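Testa Wrist and Gripper Kit for School and College Robotics Clubs
From the Jetitz club range 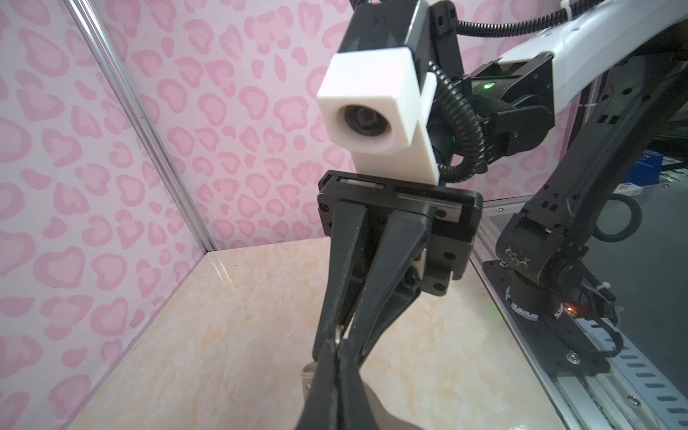 Imogen Tarrow
Clubs and Competitions Editor, Jetitz

The Testa kit is the end of the arm, the bit that does the work and gets the blame. It contains a parallel-jaw gripper with two long tapering fingers, the mounting plate they hang from, and a white 3D-printed housing that holds the wrist camera above it all. It is made for clubs that already own an arm, or have been promised one, and would like it to pick something up before the end of term.

We sell it mainly to teams entering the Cornholm Tabletop Challenge, where students teach an arm to sort, stack and fetch small household things against the clock. The task list comes out in July. It usually looks easy until somebody gets to the teaspoons.

What's in the box

Gripper body with black mounting plate
2 long fingers, black, matt finish
3D-printed camera housing, white, with lens fitted
Bracket for the wrist joint
Corrugated cable sleeve, black
Bag of small white zip ties
Hex keys, one of which will be gone by the second session

The arm, the table and the thing to be picked up are not included.

The fingers

They are long on purpose. A short finger is stiffer, and for lifting blocks it is probably the better choice, but the Cornholm tasks like to put things in corners and up against walls, and a stubby gripper can't get in there without bringing the rest of the wrist along. The narrow tips help with flat objects too. Students will still try to pick up a coin. Let them, it fills a wet lunchtime.

The surface picks up scuffs along the edges, as you'd expect of something that spends its life being driven into tables by fourteen-year-olds. Scuffs don't affect the grip. A bent finger does, and we sell spares in pairs. Please fit both, even if one looks fine. A new finger next to an old one will close slightly off centre and your team will lose an afternoon looking for the fault in their code.

The camera housing

The housing is a rounded cube and nobody has ever called it elegant. It protects the lens, it comes off with a small hex key, and the print file comes with the kit so that you can make another when yours meets the edge of the bench. Any club printer will manage it. Other colours are up to you – we have seen a very striking orange.

Clean the lens with a proper lens cloth. School jumper sleeves are not lens cloths.

Fitting

Allow 30 minutes for the first fitting, with the arm switched off and its plug in somebody's hand. The plate goes on first, then the fingers, then the bracket and housing. Leave the cable for last and give it more slack than looks tidy. It has to follow the wrist through every turn, and a cable that sits beautifully with the arm at rest will pull tight at full reach. Move the arm slowly by hand through the whole range before you trim a single tie.

After fitting, close the fingers gently and check that the tips meet evenly. Then run the Testa calibration, which opens and closes the jaws several times while the club stands round in reverent silence. That wears off.

Using it with two arms

Plenty of clubs now run a pair of arms at one table. It makes for better projects and much better collisions. Order a kit for each arm and label both ends of every cable. Set the software limits so that neither arm can reach the other's base, and put a clear panel between the arms and the spectators. The Cornholm rules ask for one at the event in any case, so you may as well get used to the reflections.

Fits

Dritby Classroom Arm, all versions
Dritby Bench Arm, with the adaptor ring (sold separately, sorry)

For anything else, send us a drawing of your wrist flange before ordering. A photograph with a ruler in it is nearly as good. A photograph without a ruler is just a photograph.

Prices and ordering

Testa kit, single: £315
Testa kit, pair: £606

Prices are for registered schools, colleges and youth clubs, and include delivery. We can invoice against a purchase order. Spare fingers and adaptor rings are listed on the Testa parts page.

Returns are accepted on unused kits in the original box. If the box has already become a target, ring us first.

Page last updated 2021-01-18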